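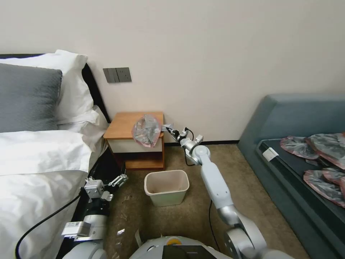 金子よしのりさんからは、貸付の額だけ見ても仕方がない、返せなかった人の行にこそ注記が欲しい、というメールをもらいました。読んだ晩に備考欄の列をひとつ足しました。前の版を落として使っていた方、列がずれてます、ごめんなさい! 読み込みのスクリプトを書いていた方は、列の番号で指定していると「返済の状態」のところに備考が入ってきます。列名で指定してもらえれば大丈夫です。

クラルトサイド貸付帳データ 説明書き

最終更新 2019年9月19日

なにが入っているか

クラルトサイド(Clultside)という小さな町の教区で、困った人に少額のお金や麦を貸していた記録の翻刻です。施しの記録なら研究も多いんですが、貸したほうの帳面はどうも地味で、活字になったものが見当たらなかったので、自分で打ちはじめました。貸すほうも借りるほうも近所の人どうしなので、読んでいるとだんだん人間関係が見えてきて、夜更かしの原因になります(なりました)。

元の帳面は全部で18冊。そのうち、今の版に入っているのは9冊です。残りはまだ手つかずだったり、途中まで打って放ってあったり、水染みがひどくて私の目では無理だったり、いろいろです。染みのある冊については、画像を明るくしたり暗くしたりしてみたものの、読めた気になっているだけという感じが抜けないので、入れないことにしました。

ファイルの中身

loans.csv が本体です。一行が一件の貸付で、同じ人が同じ日に麦とお金の両方を借りていたら二行に分けてあります。元の帳面では一行にまとめて書いてあることが多いので、行数を数えて「帳面の件数」として使うのはやめてください。同じ記載から出た行は、記載番号が同じになっています。

people.csv は人名の表です。綴りが書き手によってばらばらで、同じ人らしいものをまとめてあります。「らしい」というのが曲者で、父と息子が同じ名前だと、もうお手上げのことがあります。迷ったときはまとめず、別の番号のままにしました。あとから合わせるのは簡単でも、一度混ぜたものを分けるのは本当につらいので。

pages.csv は帳面のページと行の対応です。引用するときに使ってください。綴じ直しのときに順番が狂ったらしいページもありますが、番号は今の綴じの順のままにしてあります。

notes.txt は私の覚え書きで、整っていません。愚痴も混ざっています。消そうかと思ったんですが、どの文字をどう読んだか書いてあるのがそのファイルだけなので、そのまま入れておきます。

loans.csv の列

記載番号、帳面、ページ、日付(帳面のまま)、日付(直したもの)、借り手、保証人、品目、量、単位、返済の状態、備考、読みの確かさ。備考が今回の新顔です。

日付が二つあるのは、帳面のほうに「聖なんとかの日の次の市の日」みたいな書き方が多いからです。直したほうは私が暦の表と首っぴきで計算しました。ここは間違いがあると思ってください。動く祝日がからむところは特に怪しくて、四月の前後は何度やり直しても自信がありません。季節ごとの貸付の増減を見たい方には大事なところだと思うので、帳面のままの列と必ず見比べてほしいです。

単位は換算していません。麦の升目が町の中でさえ揃っていなかったようで、書き手が「大きい升で」と書き添えていたりするんです。じゃあ何も書いていないのは小さい升なのか、と言われると困ります。私も知りたい!

読みの確かさは5段階です。5が「ほぼ間違いない」、1が「勘」。最初はもっと細かくつけていたのに、翌日に同じ行を見ると違う点をつけてしまうので減らしました。集計に使うなら3より上だけにしておくのが無難です。勘の行を捨てるかどうかは好みですが、勘の行に限って面白いことが書いてあったりします。

返済の状態について

金子さんのメールにあった件です。帳面では、返ってきた貸付は名前の上に線が引いてあります。線のないものは返っていない、と最初は単純に考えていました。ところが読み進めると、線がないのに次の年に「前のぶんは済んだ」と書いてあったり、線が引いてあるのに保証人が代わりに払っていたり、亡くなったので帳消しにしたらしい線もあったりします。

なので「返済の状態」には、済、保証人が払った、帳消し、不明、の四つを用意しました。線があるだけで事情の書かれていないものは、とりあえず済にしてあります。この「とりあえず」がかなりの割合を占めるので、返済率を計算して論文に書くのはちょっと待って、と言いたいです。備考には、余白の書き込みをできるだけそのまま写しました。「冬が明けたら」「機織り機を預かる」「妻が来て話す」など、短いものばかりですが、数字の列だけ見ているのとは印象がずいぶん変わります。

備考が長くて一行に収まらないものが100件以上あって、それは notes.txt のほうに全文を置き、備考欄には見出しの語だけ書きました。

翻刻の方針

綴りは直していません。略字は開きましたが、開いたところがわかるように角括弧に入れてあります。書き手が消した字は、読めるかぎり残しました。ローマ数字は算用数字にしています。ローマ数字のままのほうが雰囲気は出るんですけど、足し算ができないと自分が困るので、そこは割り切りました。

書き手が途中で替わると、字の形も略し方もがらっと変わります。いちばん読みやすいのは二人目の人で、丸っこい字で、計算もきちんと合っています。その次の人がひどい。合計がほぼ毎ページ合いません。合計欄は帳面の数字をそのまま入れてあるので、足しても合わないのは私の打ち間違いとはかぎりません(打ち間違いのこともあります、もちろん)。

下読みには Lurach という文字認識の道具を使いました。手書きにはあまり強くなくて、結局ほとんど打ち直しになっています。ただ、行の位置を切り出してくれるだけで目の疲れ方が全然ちがいました。Lurach の出力そのものは入れていません。人名の名寄せには Tsuchiya という小さなスクリプト集を使っていて、そちらは設定ファイルごと同梱してあります。綴りの揺れの表に、自分の帳面に出てくる揺れを足していけば、よその教区の記録でも使えるはずです。

向いている使いみち、向いていない使いみち

貸し借りのつながりを見るのには向いています。保証人の列がわりとよく埋まっているので、誰が誰の保証に立ったかという図が描けます。同じ人が、ある年は借り手で別の年は保証人、ということも珍しくなくて、「貧しい人たち」という固まりがずっとあったようには見えないんですよね。授業で原史料の読み方を試すのにもいいと思います。

町全体の貧しさの度合いを出すのには向いていません。貸してもらえた人しか載っていないからです。断られた人の記録は別にあったのかもしれませんが、私は見たことがありません。よそから来た人もほとんど出てきません。女性は多くが「だれそれの寡婦」としか書かれていないので、people.csv で名前の欄が空いている人がたくさんいます。空欄を「不明な男性」のように扱うと大変なことになるので、性別の列もあわせて見てください。

既刊の本との関係

ドゥディヴェック(Dudiveck)から出ている町史に、この帳面から引いた表がひとつ載っています。私の数字とは合いません。あちらは会計の年で区切り、私は暦の年で区切ったのがひとつ。ほかに、麦の貸付をお金に直して足し込んでいるようなのですが、どの値段で直したのかが注に書いてなくて、再現できませんでした。どちらが正しいという話をするつもりはなくて、単に並べて比べられない、ということです。町史のほうは教会の建物の章がとても面白いので、見かけたらぜひ。

使用条件

自由に使ってもらってかまいません。論文や授業で使うときは、データの名前と版の日付を書いておいてもらえると、あとで直しが出たときに話が通じやすくて助かります。直したものを配りなおすのも歓迎ですが、読みの確かさの列は消さないでください。そこだけはお願いします。

間違いの知らせ方

帳面とページと記載番号を添えてメールをください。「ここはこう読むのでは」だけでも十分うれしいです。人名の読みは特に大歓迎です。返事は遅いです、先に謝っておきます。

今わかっている不具合

品目の「豆」に、えんどうとそら豆が混ざっています。帳面でも区別が怪しいので、当面このままです。

people.csv の番号に欠番があります。まとめたときに消えた番号で、行が抜けているわけではありません。

表計算ソフトでそのまま開くと、分数の量が日付に化けます。文字列として読み込んでください。私はこれで一度、麦の量を全部だめにしました。

七冊目の終わりのほうに、同じページを二度打ったところがあります。片方を消したつもりですが、まだ残っているかもしれません。次の版で見直します。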